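Muklow 方言語彙データ README(書きかけ)

概要

古い聞き取りノートから起こした方言語彙の表。見出し語、読み、意味、用例、採集地点。配布はTSVのみ。Excel版はやめた、日付に化ける語があったため。

Muklow は作業名。正式名称は未定、たぶんこのまま。

中身

goi.tsv 本体。1行1語義。多義語は行を分けて枝番
chiten.tsv 採集地点の表。全11地点
yomi_hosoku.txt 読みの補足。アクセント記号の対応もここ
old/ 旧版。見なくてよい

文字コードはUTF-8、改行はLF。BOMなし。タブ区切り、引用符なし。用例の中の改行は全角スラッシュに置換済み。

列の説明

id 通し番号。欠番あり、詰めないこと
midashi 見出し。カタカナ表記
yomi 音声寄りの表記。鼻濁音は半濁点つき
imi 共通語での意味。短く
yorei 用例。ないものは空欄
chiten 地点コード。複数ならカンマ区切り
kakudo 確度。4段階、1が確実で4はほぼ推測

kakudo は kakudo で通しているが本来 kakujitsudo とすべきだった。直すとスクリプトが全部こけるのでそのまま。

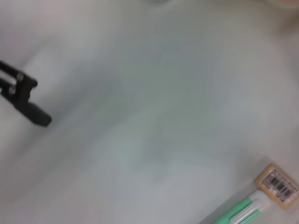

表記の揺れについて。ノートの書き手が途中で変わっていて、後半は長音を「ー」でなく母音で書く。本体では「ー」に統一、元の形は備考に残した。残してない行もある。見つけたら教えてくださださい。

「ヂ」と「ジ」の区別は原本どおり。発音上の区別があったかどうかは不明。勝手に統一しないこと。

検索用の正規化は Storkham という小さいスクリプトで行う。同梱。引数は入力と出力のみ。濁点の合成をやってから長音処理、順番を逆にすると壊れる。

既知の問題

・地点コード 30 と 41 の境界があやしい。ノートの地名が旧村名で、どちらとも取れる。今は 30 に寄せている
・植物名の同定は未確認。和名は参考程度に
・用例の共通語訳なし。やる予定、時期は未定
・動詞の活用形が見出しに混ざっている。終止形に直すか検討中
・yomi の空白がときどき全角。次の版でなおす

変更履歴

2月 地点表を差し替え。旧コードとの対応は chiten.tsv の最終列
その前 記録なし。すみません

利用について

研究、授業での利用は自由。再配布するときはこの README も一緒に。引用時は Muklow 語彙データと版の月を書いてもらえれば十分。話者の個人情報は入れていない、用例中の屋号も伏せ字にした。漏れがあったら公開前に連絡を。

訂正の送り方

id と列名、正しいと思う値、根拠。この順で1件1行。まとめて送ってもらってかまわない。根拠なしの訂正は保留に入れる。返信は遅めです。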